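How to Hem Long Pants by Hand

You can shorten a pair of pants with a needle, thread, pins and a ruler. Set aside an evening for the first pair.

Wash and dry the pants before you measure. Cotton can shrink, and a hem that was right on day one may end up too short. Then put them on with the shoes you will wear most, fold one leg up until it looks right, and pin it.

Take them off and lay them out on a flat surface. A bed is fine for this part.
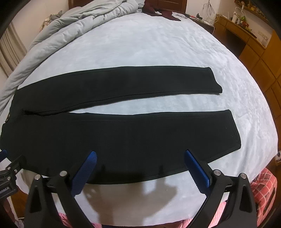

Black trousers laid flat, legs apart.

Measure from the fold to the old hem and write the number down. Mark the same distance on the other leg with chalk. On dark fabric use white or yellow chalk – pencil will not show. Check the inseams against each other too, as one leg is often a little longer than the other.

Next, cut off the extra, leaving an inch and a half below your fold line. Turn the raw edge under half an inch and press it. Turn it again at the fold line, press, and pin every two inches.

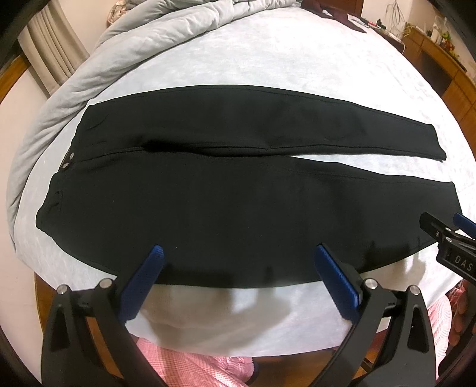

Thread a needle with a single strand as long as your forearm. Longer thread tangles. Work from right to left if you are right-handed. Pick up one or two threads of the outer fabric, then slide the needle through the folded edge and pull gently. Keep the stitches a quarter inch apart.

Stop at each side seam and take two small stitches in place. If the thread breaks later, only part of the hem comes down.

Press the finished hem from the inside with a damp cloth over it.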